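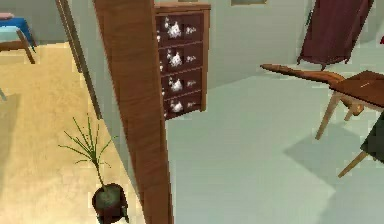 Nestham Airfield Neighbors and Flyers, minutes of the March meeting

Typed up by me, Endang Saragih, from four pages of notes and whatever I could remember on the drive home. If I've put words in your mouth, tell me before the next one and I'll fix it!

There: Csenge Magyar (chair), Imre Pintér, Nanami Nishimura, Tímea Antal, me, and 11 others who signed the sheet. Two signatures I can't read. One of you may be called Bob.

We got going at 7:10 p.m.

Last month's minutes

Imre wanted it noted that he never said the commuter flights were "always late." He said "usually late." I've changed it. Everybody was fine with the rest, so those are approved.

The early departure to Grenbridge

This took most of the evening, as I think we all knew it would. Presivley Air has moved its first flight from 6:40 to 5:55 a.m., and the people on the north side of the runway are not happy. Nanami has been keeping a log, bless her, and she has 22 mornings written down so far. On most of them the engines were running before 5:30, so it's the warm-up on the apron that wakes people more than the takeoff.

Imre flies that route for work and he likes the new time, because he can make his connection at Grenbridge without sprinting. He was pretty good-natured about being the only one in the room who felt that way (well, one of two, after Bob-if-it's-Bob put his hand up). He also pointed out that the airline came close to dropping Nestham altogether last year, and he'd hate for us to complain our way out of having a flight.

Csenge asked if we could agree on the warm-up and leave the departure time alone for now. There was some grumbling from the back, but we voted and it passed, 12 for, three against, one not voting. So the letter to Presivley will ask them to run the engines at the east end of the apron, by the fuel shed, and to hold off until 5:40. Csenge is writing it and I'm supposed to check the spelling.

Tímea asked whether the airport manager has to sign off on using the east end. We didn't know. She's going to call the office and find out before the letter goes. 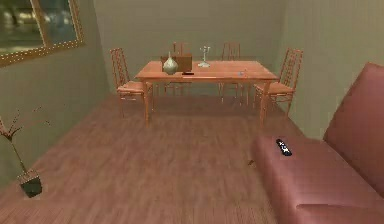 Dining table and chairs

Runway lights

The county has told us the lights on the far third of the runway will be replaced this summer. Tímea read their notice out loud, all of it, including the part about cable trenching, and I'll admit I drifted. What matters for us is that the runway will be closed overnight while they work, 10 p.m. to 5 a.m., and the gliders may lose a couple of weekends. We don't have the dates yet.

Nanami asked if the medical helicopter can still get in. Tímea believes it can, since it uses the pad by the hangars, but the notice doesn't say so and she'll ask about that in the same phone call. I have this down as two questions for one call, Tímea!

The Hegedűs hangar

The old Hegedűs hangar has been sitting with a tarp over the roof since the windstorm. Imre talked to the family and they're willing to let us use the front half for the open house if we clear it out ourselves. There's a lot in there. He mentioned tires, a tow bar, half a crop duster and a piano. I asked about the piano and he just shrugged.

We need a cleanup date. April was the general feeling, but several people wanted to wait until the mud dries up on the access road. Csenge will send out a couple of choices and we'll go with whichever gets more hands.

Open house

Last year's parking was a mess and I don't think I need to go through it again here. Nanami has asked the church across the road and they'll let us have their lot, which holds 48 cars. Imre wants the vintage planes parked closer to the fence so kids can see them. Csenge would like them farther away for exactly the same kids. We left that one open.

Flyers: I got a price for 1,000 and it was more than I expected, so I'm going to try the other print shop. If anyone has a nice picture of the biplane without a person's thumb in it, please send it to me.

Money

We're fine. Tímea passed the sheet around. The insurance bill for the open house is due in May, and we agreed to pay it early so it doesn't sneak up on us again.

Anything else

Bob-if-it's-Bob asked about drones over the school field. Csenge said that anything flying that close to the runway needs to be reported to the airport office, and the number is on the gate. He has seen it there twice, both times around supper.

Somebody left a green umbrella at the February meeting. I have it in my car.

We wrapped up at 8:50. Next meeting is at Nanami's, same time, and please park on the street side because of her neighbor's new driveway.

E. Saragih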